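Handhabung biegeschlaffer Teile – Begleitblatt zur Einheit 6
Fehlerfall: Der Greifer meldet "gegriffen", aber das Handtuch bleibt liegen
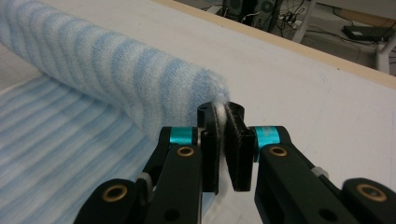

In der letzten Einheit haben wir die Greifkraft bei starren Teilen berechnet. Bei einem Würfel aus Kunststoff ist die Sache übersichtlich: Reibwert, Gewicht, Sicherheitsfaktor, fertig. Bei Textilien gilt diese Rechnung nur noch sehr eingeschränkt, und deshalb beschäftigen wir uns heute mit einem Fehler, der in unserem Übungsprojekt Laltulari aufgetreten ist. Ich bitte Sie, den Text vor der Übung einmal ganz zu lesen.

1. Was ist passiert

Die Aufgabe im Projekt war, ein Handtuch zu rollen und die fertige Rolle in eine Kiste zu legen. Der Ablauf wurde zuerst mit einem handgeführten Greifer vorgemacht und danach auf die Zelle übertragen. Beim Vormachen gab es keine Auffälligkeiten. In der Zelle wurde der Ablauf ungefähr 1500 Mal ausgeführt, und dabei entstand ein Fehlerbild, das wir zuerst nicht verstanden haben: Die Steuerung meldete einen erfolgreichen Griff, der Arm fuhr zur Kiste, und die Rolle lag immer noch auf dem Tisch. Manchmal war sie halb abgewickelt.

Gefährlich wurde es in einem anderen Fall. Der Greifer hielt nur eine Lage Stoff am Zipfel fest, die Rolle öffnete sich während der Fahrt, und das lange Ende geriet zwischen die Gelenkhebel. Der Antrieb zog weiter, weil die Überwachung nur den Backenabstand kannte. Verletzt wurde niemand. Ein Student wollte aber das Tuch mit der Hand herausziehen, solange die Zelle noch in Bereitschaft stand. Über diesen Punkt sprechen wir im Abschnitt 4.

2. Warum die Meldung falsch war

Die Software Gostudeck leitet das Signal "gegriffen" aus dem Abstand der Backen ab. Bleibt der Abstand nach dem Schließen größer als 2 mm, nimmt sie an, dass ein Teil dazwischen ist. Für ein starres Teil ist diese Annahme brauchbar. Ein Frottiertuch lässt sich dagegen stark zusammendrücken. Eine Ecke mit Saum ist dicker als die Fläche daneben, und eine einzelne Lage kann je nach Flor denselben Abstand ergeben wie zwei Lagen, die besser zusammengepresst sind.

Das Signal beantwortet also nur die Frage, ob etwas zwischen den Backen ist. Wie viel Stoff es ist und ob er mit dem Rest der Rolle fest verbunden bleibt, kann es nicht sagen. Dieser Unterschied wird in Prüfungen gerne übersehen.

Dazu kam ein zweiter Einfluss. Die Beläge an den Backen nehmen Fasern auf. Nach längerem Betrieb liegt eine dünne Schicht Flusen auf dem Belag, der Reibwert sinkt, und der gemessene Abstand steigt ein wenig. Der Griff wird schlechter und sieht für die Steuerung gleichzeitig besser aus. Beide Fehler zeigen in die gleiche Richtung, und das macht die Diagnose schwierig.

3. Wie wir gesucht haben

Zuerst wurde die Schließkraft erhöht. Das hat nichts gebracht, außer dass einige Säume Druckstellen bekamen. Danach wurde die Geschwindigkeit beim Anheben reduziert. Die Zahl der verlorenen Rollen ging zurück, die falschen Meldungen blieben jedoch.

Erst die Auswertung des Motorstroms war hilfreich. Nach dem Schließen zieht der Arm jetzt kurz und langsam am Tuch, und dabei wird der Strom mit 1000 Hz aufgezeichnet. Rutscht der Stoff, so fällt die Kurve in kleinen Stufen ab. Hält er, so steigt sie gleichmäßig an. Diesen Zugtest nennen wir im Skript Caldeira-Test, nach dem Namen des Ordners, in dem die ersten Messungen lagen. In der Fachliteratur werden Sie den Begriff nicht finden.

4. Verhalten bei eingezogenem Stoff

Ein Greifer mit Hebelgelenken hat mehrere Stellen, an denen sich Finger oder Stoff einklemmen können. Bitte halten Sie folgende Reihenfolge ein:

Not-Halt drücken und warten, bis der Arm steht.
Antrieb am Hauptschalter trennen, auch wenn das Display schon dunkel ist.
Backen mit dem Handrad öffnen, nie durch Ziehen am Tuch.
Stoff entgegen der Einzugsrichtung herausnehmen.
Gelenke und Beläge kontrollieren, Flusen mit Pinsel entfernen.
Eintrag in das Störungsbuch, mit Uhrzeit.

Beim handgeführten Gerät gilt das sinngemäß. Während des Schließens gehört die freie Hand nicht zwischen die Hebel – auch nicht kurz, um eine Falte glatt zu streichen.

5. Aufgaben zur Übung

a) Skizzieren Sie den Backenabstand über der Zeit für eine Lage, zwei Lagen und einen Saum. Begründen Sie, warum ein fester Schwellwert hier nicht genügt.

b) Im Datensatz Ullthorpe finden Sie 16 Stromkurven. Ordnen Sie jede Kurve einem haltenden oder einem rutschenden Griff zu und geben Sie an, wie sicher Sie sich sind.

c) Schlagen Sie eine Überwachung vor, die den Antrieb bei eingezogenem Stoff abschaltet. Zusätzliche Sensoren sind erlaubt, müssen aber begründet werden.

Abgabe der Lösungen bitte als PDF bis zum Beginn der nächsten Einheit. Die Skizze zu a) darf von Hand gezeichnet sein.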